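Why Do Tanks Have Rounded Ends?

Science Pages for Young Readers
Updated September 22, 2022

A tank is a closed container that holds a gas or a liquid. Some tanks are small enough to carry, such as the ones divers wear. Others are as long as a truck. Many of them have the same basic shape: a tube with a rounded cap at each end. Engineers choose this shape because of pressure.

What pressure is

A gas is made of very small particles called molecules. They move all the time and bump into each other and into the walls of their container. Each bump is a tiny push. Add up all the pushes on one patch of wall and you have the force on that patch. Pressure is the force divided by the size of the patch.

In the United States, pressure is often measured in pounds per square inch, or psi. One psi means that every square inch of wall feels a push of one pound. If the pressure is 100 psi, then every square inch feels a push of 100 pounds.

There are two simple ways to raise the pressure of a gas. You can squeeze more of it into the same space, or you can heat it. More molecules make more bumps. Warmer molecules move faster and bump harder.

A still gas in a tank pushes on every part of the wall with nearly the same pressure. It does not push harder on the bottom in the way a brick would. The push is always straight out from the surface.

What happens to a flat wall

Think of a metal box with six flat sides. Gas is pumped in. The pressure pushes out on each side, and the sides begin to bulge. The middle of each side moves the most. The edges cannot move as far, so the metal near the edges is bent sharply. Engineers call this bending, and thin sheets of metal are not good at resisting it.

You can feel the difference with a strip of paper. Hold both ends and pull. The strip is fairly strong. Now hold one end and press down on the other. It folds with almost no effort. The paper is the same in both tests, but a pull along a sheet is much easier for it to carry than a push across it.

A box can be made to hold high pressure, but its walls need to be very thick or have extra ribs. This makes it heavy and costly.

What happens to a curved wall

Blow up a round balloon. The rubber is stretched evenly in all directions, and no part of it has a corner. A hollow ball, or sphere, of metal works in a similar way, although it stretches far less than rubber. The gas pushes out and the wall answers with a pull along its own surface. The wall has almost no bending to deal with.

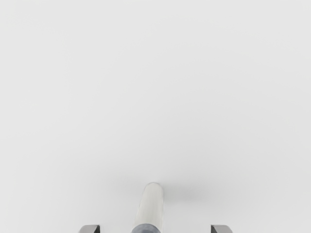

The sphere is the best shape for holding pressure, but it has problems. It is hard to make from flat sheets, it rolls, and it wastes space on a truck or in a rack. A tube is easier. A flat sheet can be rolled until its two edges meet, and the seam can then be welded. The tube still needs to be closed, and a flat lid would bring back the bending problem, so each end gets a dome. The white shape in the picture has straight, parallel sides and a smoothly rounded top, with no sharp corner where the side turns into the end. A shape like this is often called a capsule. When the end is exactly half of a sphere, it is called a hemisphere.

Comparing the side and the end

The pull inside a wall is called stress. It is also measured in psi, but it is not the same number as the pressure of the gas. A thin wall has to carry a lot of force in a small amount of metal, so its stress can be much higher than the pressure.

Take a long steel tube with hemisphere ends. The inside radius is 20 inches, the wall is half an inch thick everywhere, and the gas pressure is 100 psi. The main stresses, away from the joints, are:

Stress in the rounded end: 2,000 psi
Stress around the straight side: 4,000 psi
Stress along the length of the straight side: 2,000 psi

The stress around the side is twice the stress in the end. If a plain tube like this is overfilled until it fails, it will usually split lengthwise. A sausage in a hot pan does the same thing, for the same reason.

Other kinds of ends

Not all tanks have full hemispheres. A hemisphere sticks out a long way and takes more work to form. Many tanks use a flatter dome that is shaped like part of an oval. It saves length, but the metal must curve tightly near the rim, and the stress there needs to be checked.

The bottom of a soda can is pushed inward. It is still a dome, only turned the other way – the can needs to stand on a shelf, and the rim around the dome gives it something to stand on.

Tanks that hold water at low pressure may have flat bottoms. The ground or a concrete base holds the bottom up, so it does not need to hold itself.

Words to know

Bending: a change of shape caused by a push across a sheet or bar.
Capsule: a tube with a rounded end on each side.
Hemisphere: half of a sphere.
Pressure: force divided by area.
Radius: the distance from the center of a circle to its edge.
Stress: the force inside a material divided by the area that carries it.

Safety note

Do not heat, hit, or open a pressurized tank or spray can, even if it seems empty. Some gas may still be inside.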